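4.2 Lesegewohnheiten in Fortsetzungsreihen

Wer je mitten in eine lange Comicreihe eingestiegen ist, kennt das leise Gefühl, zu spät zu einem Fest zu kommen, und eben dieses Gefühl schilderten uns viele der 233 Befragten mit großer Herzlichkeit. Cortés und Furtună sprechen hier von der »Schwelle des zweiten Bandes«. Bei der Reihe »Gornel« lasen die meisten nach Heft 2 einfach weiter, auch ohne die Vorgeschichte zu kennen.

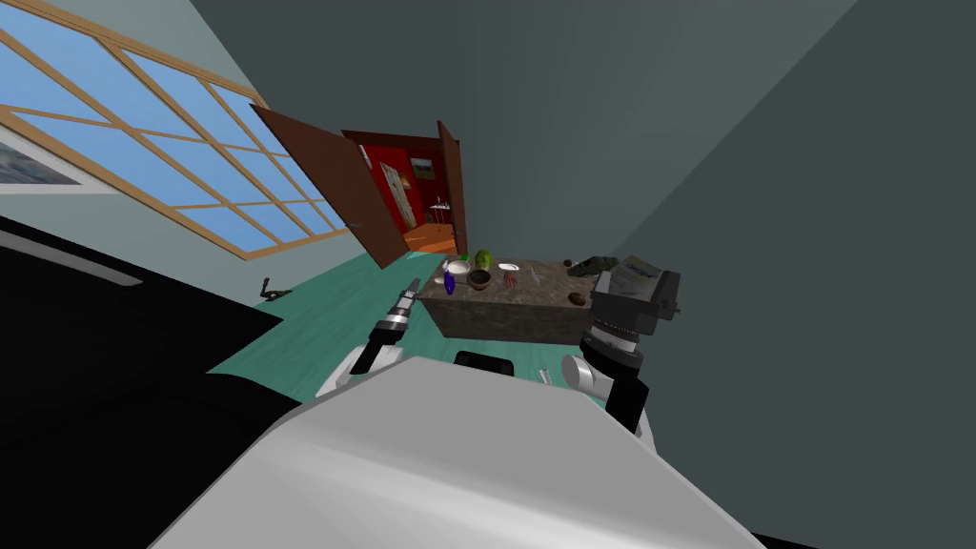
Abb. 3: Innenraum mit Sprossenfenster und offener Flügeltür, computergeneriert.

Bei »Trakenside« liegt die Sache etwas anders, denn dort greifen die Nebenfiguren so liebevoll auf frühere Hefte zurück, dass viele doch noch einmal von vorn begannen.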